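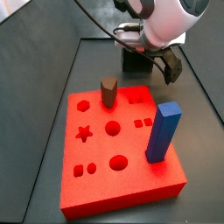

Plarano Toy Library Adds Shape Puzzles to Its Lending Shelves

12/24/21 | By Staff
2 min read
Print | E-mail

Families in Plarano have something new to carry home from the Dekker Street toy library, and it's a treat for anyone who ever loved a good shape sorter! The library has taken in a set of foam peg boards from Zumasel, a small local workshop that has been cutting them since August.

Each board is a thick block of foam with holes for the pegs. Stars, circles, hexagons and squares all get a turn, and some of the shapes are close enough to each other that grown-ups slow down too. The foam is quiet on a kitchen table (parents in apartments, take note) and light enough for a preschooler to lug from room to room.

The boards join a collection of 3,000 toys, games and puzzles. Members borrowed 2,748 items this year, and puzzles went out more than anything else, so expect a waiting list for the first few weeks.

Boards can be kept for 5 weeks and come in a drawstring bag with their pegs. Please check the bag before bringing it back, as the small pegs love to hide under couches. A second set is on its way to the Verklow branch, where the play corner will have one out for everybody to try.

Print | E-mail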